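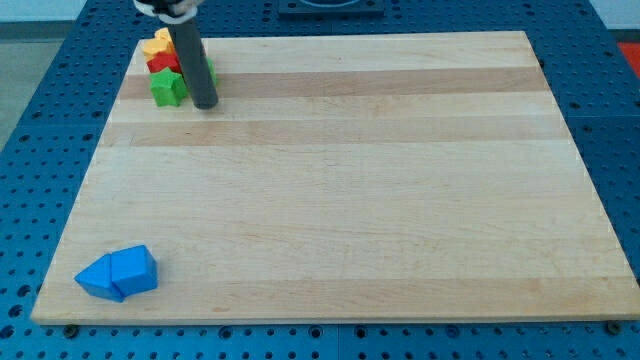
Photo: Skornance project

October
By the Rundeo data group

3.2 Collecting the pushing examples

I ran most of these sessions myself, so forgive the fondness. Every episode takes place on a maple cutting board set on the blue perforated table, and the arm has a single rod for a finger – no grasping at all, just nudging. Figure 4 has the rod in among the yellow, red and green blocks, with the two blue ones off by themselves in the near left corner. We logged 4,000 episodes at 15 frames a second, and I capped each one at 60 seconds (my patience gave out before the arm's did!). Tight clusters were my favourite bit, and the hardest to label by colour. We threw out 26 episodes where the logger dropped frames.

Figure 4. Blocks grouped at the rod, blue pair apart.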